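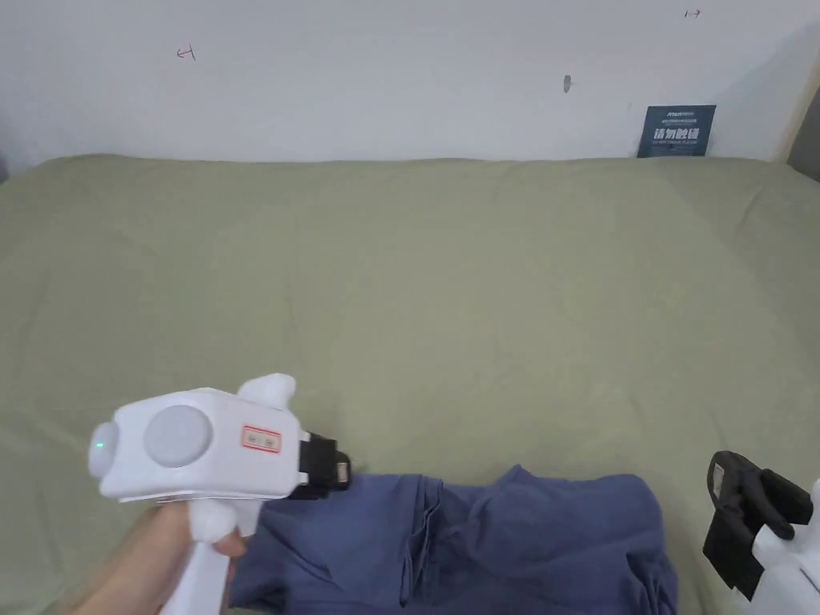 January, 9:40 p.m.

Up at 5 with the dog. Rain again, and the gutter over the back step is still leaking. I called the place in Clomwood and they can send someone after the 19th. I said fine.

Bus to Drinham for the dentist. One filling, upper left, $274 after the insurance. Rosaura Cáceres was in the waiting room with her mother. She says the bakery on Grajales Street has been sold and the new people want to keep the name. We talked about that until they called me in. My lip was numb until three, so lunch was soup, and I got a lot of it on my collar.

Did one load of wash when I got home. Stripped the bed and put the green sheet on.

Jairo phoned around supper. The job is his if he wants it, but it means moving by spring, and he hasn't told Flor yet. I told him to tell her tonight — she'll hear it from Ningsih otherwise. He said he would. I don't think he will.

Read 27 pages of the library book and lost the thread of who is married to whom. Need to buy stamps and dog food tomorrow. Jaw aches some. Took two aspirin.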